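Wärmeleitpaste Misik 21, Spritze für CPU und Chipsatz
Art.-Nr. 3427, sofort lieferbar
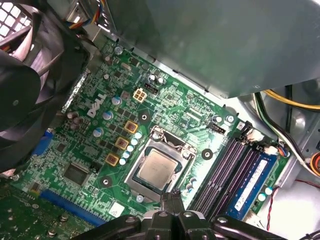 Misik 21 ist unsere Standardpaste für die Werkstatt. Silikonfrei, grau, nicht elektrisch leitend, lässt sich auch nach Monaten noch sauber abnehmen. Angerührt wird sie bei Ververidis, abgefüllt bei uns in Sumenholm. Passt für Bürorechner genauso wie für die kleine Workstation. Bei älteren Boards wie dem grünen von Dell, wo der Prozessor offen im Sockel sitzt und ringsum die runden schwarzen Auflagen für den Kühler zu sehen sind, reicht ein Klecks in Erbsengröße mitten auf den Heatspreader. Nicht verstreichen, Kühler gerade aufsetzen, über Kreuz anziehen. Fertig.

Lieferumfang: Spritze mit Kappe, Spachtel, 9 Reinigungstücher einzeln verpackt. Anleitung liegt bei, deutsch und englisch. Dänisch kommt nach, Stellan Kristiansen sitzt noch dran.

Was neu ist: Seit September andere Kappe, die alte ging gern verloren. Die Düse ist jetzt etwas enger, also langsam drücken. Wer noch Spritzen mit der alten Kappe hat: Inhalt ist derselbe, ruhig aufbrauchen.

Haltbarkeit ungeöffnet 20 Monate, angebrochen bitte innerhalb von einem Jahr verwenden. Kühl und liegend lagern, nicht in den Kühlschrank. Wenn sich vorne Öl absetzt, ersten Tropfen verwerfen, dann gehts wieder.

Nicht geeignet für: Flüssigkühlung ohne Heatspreader, Netzteile, Leistungstransistoren mit Glimmerscheibe. Dafür gibt es Situm Pad, eigene Seite. Auch nicht als Kleber gedacht, kam leider schon als Reklamation.

Alte Paste vorher komplett runter, auch am Kühlerboden. Tücher reichen meistens, bei festgebackenen Resten Isopropanol dazu und kurz warten. Nicht kratzen!! Kühler bei kaltem Rechner lösen ist keine gute Idee, lieber vorher paar Minuten laufen lassen, dann aus und Stecker ziehn.

Mengenrabatt ab 20 Stück, für Schulen und Werkstätten auf Anfrage. Angebote macht Zainab Ogundipe, technische Fragen bitte an Adelino Brandão. Sicherheitsdatenblatt als PDF per Mail, Download geht grad nicht.

Stand 21. Oktober 2020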